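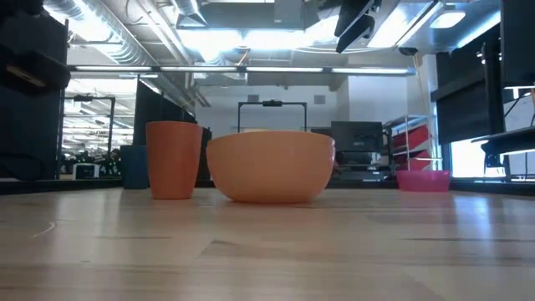 Sorting and Nesting Tableware with One Arm: Project Report

By Dela Agyeman
2026-02-22
4 min read

Background

Our team took over the Flakside project from last year's group at Lerkcombe. They had an arm that could pick up a foam block from a marked square and put it down on another marked square. We wanted to work with things people have in a kitchen, and we wanted to get rid of the marks on the table.

We settled on cups and bowls in plain colors. The set for the main test was an orange bowl, an orange cup, a blue cup and a small pink bowl. The task was to pick up the item named by the operator and move it to a new spot without knocking over anything else. Nesting one item inside another was a second goal if there was time.

Setup

The arm has a two-finger gripper with black fingers. We used two views, one looking across the tabletop and one from a small camera at the gripper. The first tells the program which item is which and gives a rough position. The second takes over for the last part of the approach.

All the software runs on one computer. We named the control program Arura. Jacobs, the older program from last year, was kept only for the homing routine and the emergency stop, since those already worked and we did not want to touch them.

Collecting demonstrations

We recorded 300 demonstrations by driving the arm by hand. Each one starts with the arm in the home position and ends with the item released. Items were moved to new spots between recordings. Two people shared the driving, and their styles were different enough that we had to agree on an approach speed partway through and redo the early ones.

We also labeled 593 still images by color and type. Most of that work went into the two orange items. From a low angle the cup and the bowl can overlap, and the first version of the labels joined them into one object.

Approach and grasp

A cup can be gripped around the outside. A bowl is harder. The orange bowl is wide and deep, so the program aims for the rim with one finger inside and one outside. For the pink bowl we tried the same method first and then wrote a separate one with a lower approach, because the sides slope outward and the fingers tended to slide up.
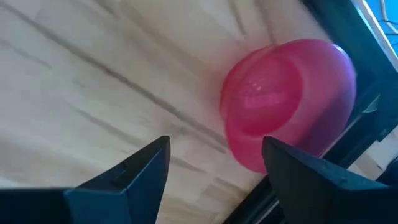 Pink bowl and both gripper fingers, from the gripper camera.

Bright spots on the plastic caused trouble for the color filter. We lowered the exposure and ignored very small regions, and the bowl outline became more stable. Daylight from the windows still changes the result, so we wrote down the blind position for each session.

Results

The cups were reliable by the end. The pink bowl failed most often, usually by slipping during the lift. Nesting was tried on 6 occasions and worked on 4 of them. We do not think that is enough to report as a success rate.

Remaining work

The lift speed should depend on the item. Right now it is a single value in the settings file. We would also like softer finger pads and a second set of tableware in other colors. The next group should have the code and the labeled images by June.

Recent reports
Flakside: Foam Block Transfer
Calibrating a Camera on a Moving Wrist
Line Follower Notes, Lerkcombe Robotics Club
Choosing Finger Pads for a Small Gripper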